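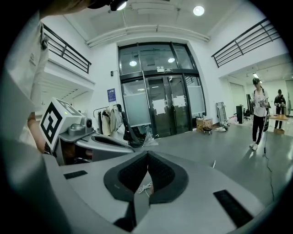
*Main hall from the entrance side of the loop, gripper in hand. Exit sign over the glass doors.*

Sunday, open day at the Nerken hall

Doors at 9, first visitors in shortly after. Boiko had the hall, we had the hand-held grippers and one table. Volow people ran the sign-up sheet.

Format was the same for each group: short talk, then a walk around the floor with a gripper, then a go at picking things up at the table. The walk is worth keeping. People get used to the weight before they have to be careful with anything.

Notes for next time:

- Groups of 19 are too big. Split them.
- Cables across the floor. Tape down or reroute before opening.
- Keep the cube marker in clear view. Visitors put their fingers near it when they shift their grip — say so in the talk.
- Talk ran long twice. Cut the Drurosex slides.
- We printed 100 handouts and ran out before lunch.
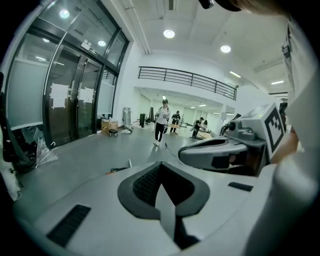
*Same hall, glass doors on the left, tables at the right.*

Most common question was whether the gripper moves by itself. Second was how many recordings we need for one task. I said 4000 for the sorting set and left it there.

The hall echoes, and from the far tables the talk was hard to follow. Ask Boiko for a microphone.

Still to do: charge the spares, check the finger pads for wear, send Volow the December dates. Bring own extension leads.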